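Norncombe, prep bench notebook
Project: Lastia (cold drinks, long table layout)
7th November

Carried over from the previous entry: cut size for the lemon, ice quantity per plate, where the cups live. Layout B today, with the citrus kept together at one end and the bottles well away from it.

Citrus

Crate from Yalçınkaya weighed on arrival, 2,483 g net, mixed lemon, lime and mandarin. Skins good apart from one lime with a soft spot at the stem end, which went in the compost and is not in the figure. Lemons are on the small side again. Small is acceptable for slices but gives a poor wedge, so wedges are dropped from this layout.

Slices by hand at 5 mm, pips pushed out with the knife tip. The end cuts go to the juice jar. Two things to keep an eye on:

– Thickness drifts upward toward the middle of the fruit, where the yellow plastic knife needs more pressure to get through the rind. One of the two rounds on the board is visibly the thicker. Repeatable enough for a glass, too uneven for weighing against each other.
– Slices stay at the left end of the bamboo board and the knife lies next to them, handle pointing away. Whole fruit sits off the board, on the table. Last time whole and cut were mixed and the lime kept rolling into the slices.

One strawberry with the lemons as a color check for the garnish. Red against yellow and green reads well from standing height. It does not need a second one.
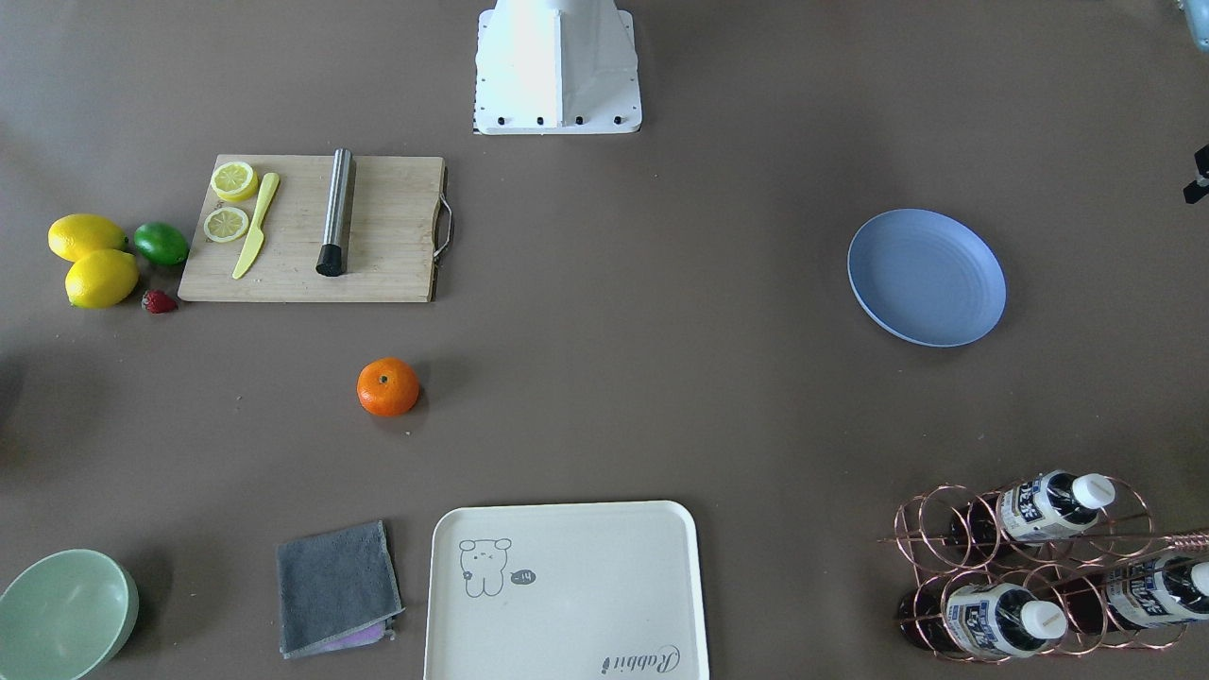
Cups and bottles

Cup storage has been the weak point of every layout since April. Stacked cups stick together and take two hands to separate. The white rack with the wooden rail holds them on their sides, each one reachable without touching its neighbor, and the colors make it possible to say "gray one" across the table and be understood. Drawback is footprint. The rack takes the near corner completely and nothing else can share it.

The mug tree was tried as an alternative in layout A and is still out, further up the table by the pink mixing bowl. It is the wrong shape for cups with no handle. Leave it in place until the tray position is settled, then put it back on the shelf.

Bottles go in the copper wire holder. It is open at the sides, so drips end up on the covering underneath. Paper is from the Filtum roll, changed whenever it marks. Tape the long edges only; taped ends tear when the paper is pulled off.

Distances noted for layout B, measured along the long edge:

Cup rack to bottle holder: 415 mm
Far end of cutting board to near edge of cup rack: about 1,000 mm

The second distance is longer than it ought to be. Reaching from slice to cup means a step sideways, and most of the length between them is taken by the bowl and the tray.
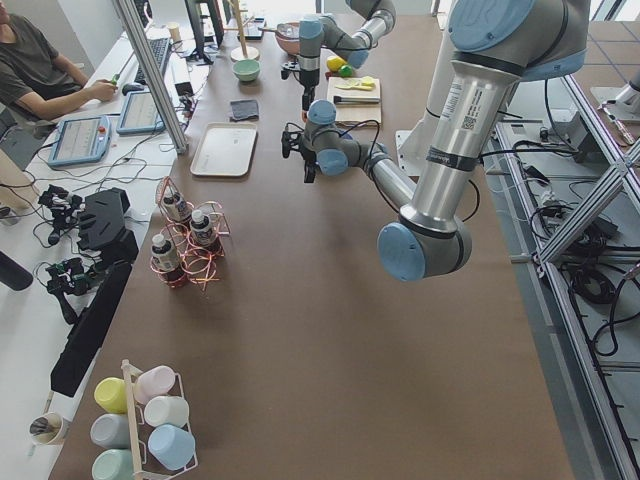

Photo: Norncombe bench record, layout B

Cream tray and gray cloth stay as a pair. Cloth is folded in four with the open edges facing the wall. A flat cloth was used up more slowly but slid about; folded, it can be picked up with one hand and put down in the same spot. The small mint-green bowl was meant for pips and trimmings. In practice the trimmings go straight to the jar or the compost. Decide whether the bowl has a job or goes.

Ice

Plate against bucket, second attempt. The bucket holds temperature better, no argument there, but the cubes at the bottom fuse and have to be broken up with a spoon. A plate loses that problem and gains a meltwater problem. Rule for now: fill the plate last, after the citrus is cut and the cups are out, and drain it before refilling. Clear cubes only. The cloudy ones from the older trays crack when liquid goes over them and leave chips in the glass.

Filling height is limited by the rim. A heap looks generous and sheds cubes when the plate is moved, so the plate is set down in its final position first and filled there.

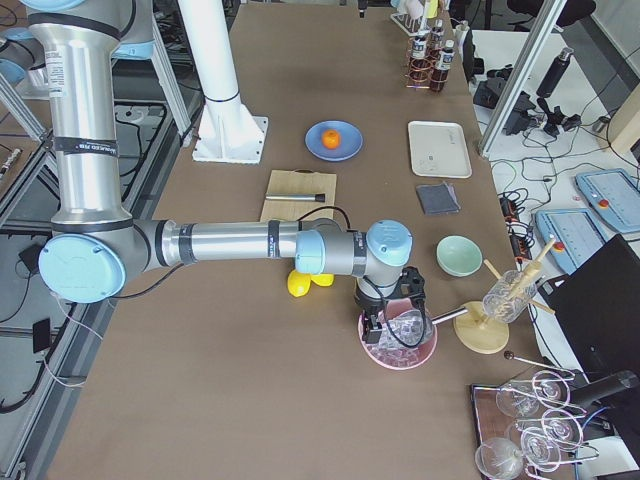

Stirring sticks were left off the checklist twice and are now on it, under dry goods. Wood, single use, stored upright so they can be taken by the end that does not go in the drink. The jar should stand straight for that to work. Tilted on the round wooden base to the right of the ice plate, it lets the sticks fan out in several directions, and a hand going for the ice from that side will meet the ends of them. Either a heavier jar or a deeper base. The pink plate itself is the right size for a heap of cubes and the color makes clear ice easy to see, so no change there. Mandarin alone on the blue plate is the serving test for whole fruit: it sits in the center with plenty of rim left over, and a smaller plate would free up space beside the board.

Marker with the black cap keeps ending up on the cutting board. It belongs with the labels. Boards are for food.

For layout C

– Shorten board to cup rack, move the tray to the wall side
– Smaller plate for whole fruit
– Straight jar for sticks, away from the ice
– Mint-green bowl: pips or shelf
– Ask Yalçınkaya for larger lemons, same quantity of lime
– New Filtum roll, current one is down to the last few turns

Juice jar labeled and in the fridge, second shelf.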